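Why Does Tape Stick?

Have you ever pulled a piece of tape off the roll and gotten it stuck to your thumb, then to your other thumb, then to your sleeve? Tape is amazing stuff! It waits quietly on its roll for months, and the second it touches something, it grabs on. Let's find out how it does that.

A strip of tape has two main layers. The top one is called the backing, and it can be paper, plastic or cloth. Underneath is the sticky layer, which grown-ups call the adhesive (say it: ad-HEE-siv). Glue from a bottle has to dry before it holds. Tape is ready right away, and all it needs is a push from your finger. 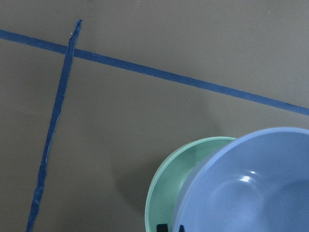
Two strips of dark blue tape. Look how different their edges are!

So what does pushing do? Well, even things that feel smooth have teeny hills and valleys, much too small to see. The sticky layer is soft, a bit like very thick honey, and when you press down it squishes into those valleys. Now it's touching the surface in lots and lots of places. Everything in the world is made of tiny bits called molecules, and when molecules get super close together, they pull on each other. Each pull is weak, but add up all those pulls and your poster stays on the wall!

Dust is tape's worst enemy. If the sticky layer is busy holding dust, it can't hold anything else. Cardboard is tricky too, because its top layer of paper can peel away with the tape.

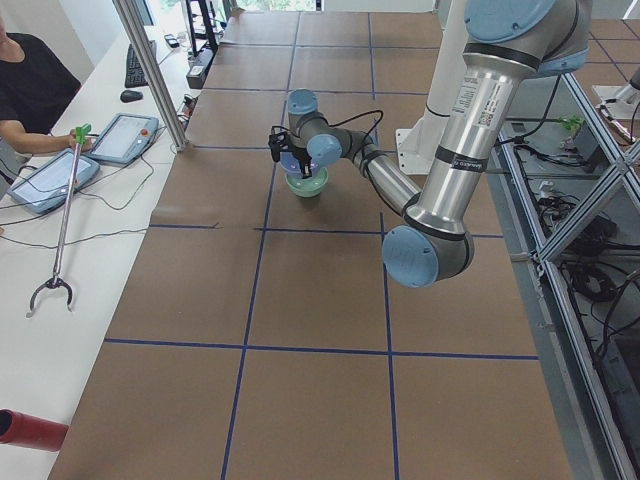 Some tapes are made to hold on forever, or close to it. Painter's tape is made to let go! Its adhesive is gentler, so people can use it to keep a wall edge neat while they paint, and then peel it away. Pull slowly and fold the tape back over itself – that usually works best.

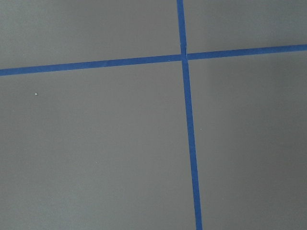

Blue painter's tape makes a big cross.

Want to test some tape yourself? You'll need 2 kinds of tape, a plastic bowl and a helper. Press a strip of each kind onto the outside of the bowl and leave a little tail on the end. Now peel them off, one at a time. Which one fought back harder? 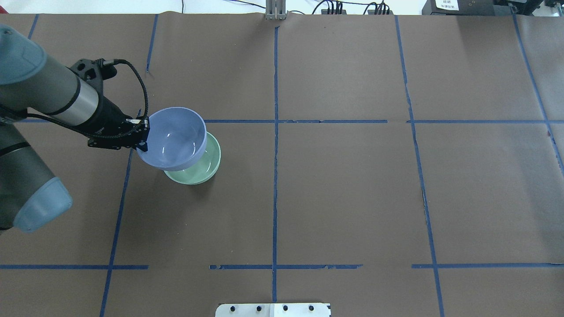 Next, stick each strip down again and peel it again. Do this 6 times and write down what you notice. Then try a damp bowl, or one that's been in the fridge. Cold makes the sticky layer stiffer, so it can't squish into the valleys as well – see if you can feel the difference!

Written by Silvana Godoy

More to explore
Why Is Honey So Slow?
How Do Geckos Walk on Walls?
What Is Cardboard Made Of?
Where Does Dust Come From?

Contact us | © Pekimby Kids | Back to top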